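Foro Taller y Mesa > Orden y superficies de trabajo
Tema: ¿De verdad sirve forrar la mesa con tela oscura?

tornasol_88
18 de agosto de 2024
Llevo años trabajando sobre el tablero pelado y ahora todo el mundo me dice que ponga un tapete de tela gris. En la tienda me enseñaron uno de la marca Solura, 146 euros. ¿Por un trapo? Monto engranajes pequeños, piezas que se ven bien en cualquier sitio. Que alguien me convenza.

lijafina
Yo tengo el Solura y no lo volvería a comprar. Abriga la mesa, eso sí, y las piezas no suenan al dejarlas. Pero coge polvo con mirarlo y las arrugas del plegado no se le van. Lo planché dos veces, ahí siguen.

Ruddock_taller
No estoy de acuerdo con lijafina. El fondo oscuro y mate es lo mejor que le puedes poner debajo a una pieza de aluminio. Un piñón plateado encima de un tablero claro desaparece. Y si se te cae un tornillo, no rebota hasta la otra punta del local.

tornasol_88
Eso del rebote me lo creo a medias. Rueda igual.

Ruddock_taller
Rueda menos. Prueba y me cuentas.

plurnmont
A mí lo que me da risa es que discutáis por la tela cuando el problema de casi todas las mesas son los cables. Puedes poner el tapete más caro de Wurthorpe y si tienes un ovillo negro cruzando por encima, cada vez que tiras de uno te llevas media faena. Y por debajo ni os cuento.
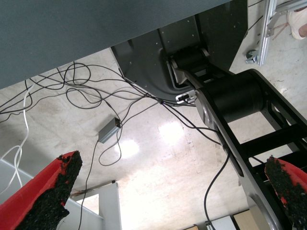
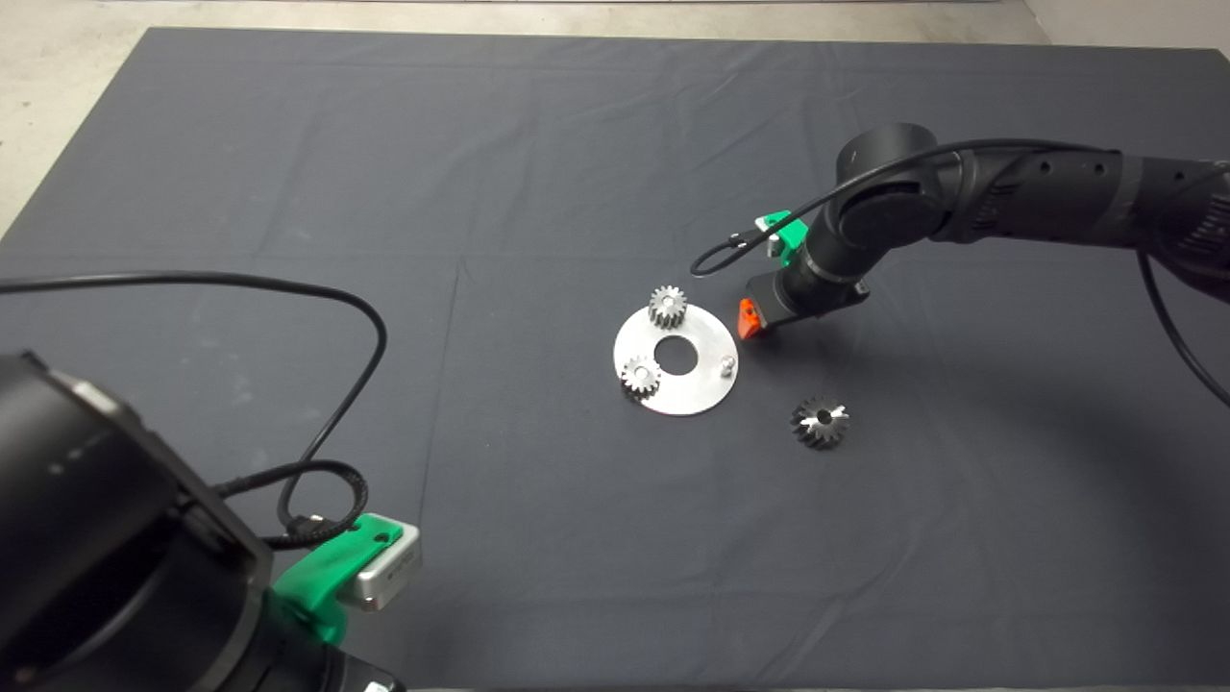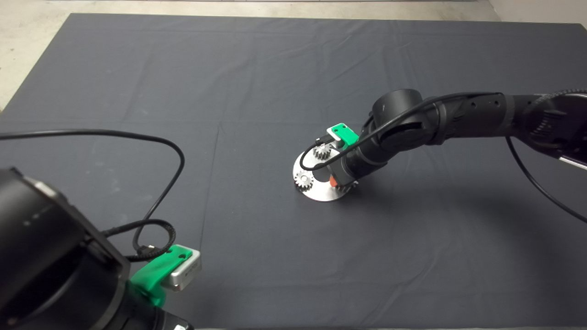 Cable negro, tela gris oscura – el que venga a decir que se distingue a la primera, que lo demuestre. Yo propongo bridas de velcro y sacar los cables por detrás. Lo de la tela me parece secundario.

lijafina
El velcro se llena de pelusa a los 6 meses, y más al lado de un tapete. Canaleta rígida atornillada y se acabó.

plurnmont
Canaleta, muy bien, hasta que tienes que cambiar un cable y desmontar el tramo entero. Ya pasé por ahí.

Ruddock_taller
La pelusa se quita con un cepillo, tampoco dramaticemos. Por cierto, al del aluminio: si ves manchitas claras en la tela, rodillo quitapelusas y listo. Yo lo paso al cerrar el día.

tornasol_88
O sea, que además de pagar 146 tengo que pasarle el rodillo todas las tardes. No me estáis vendiendo muy bien el invento.

lijafina
Compra un retal de fieltro gris por metros. A mí me parece lo mismo, y si se mancha de aceite lo tiras sin pena.

Ruddock_taller
Lo mismo no es, el fieltro barato suelta fibra y luego la encuentras entre los dientes del engranaje. Con grasa, peor.

tornasol_88
Vale, pruebo el retal y ordeno los cables antes de gastar más. En septiembre os digo. Sigo sin creerme lo del tornillo.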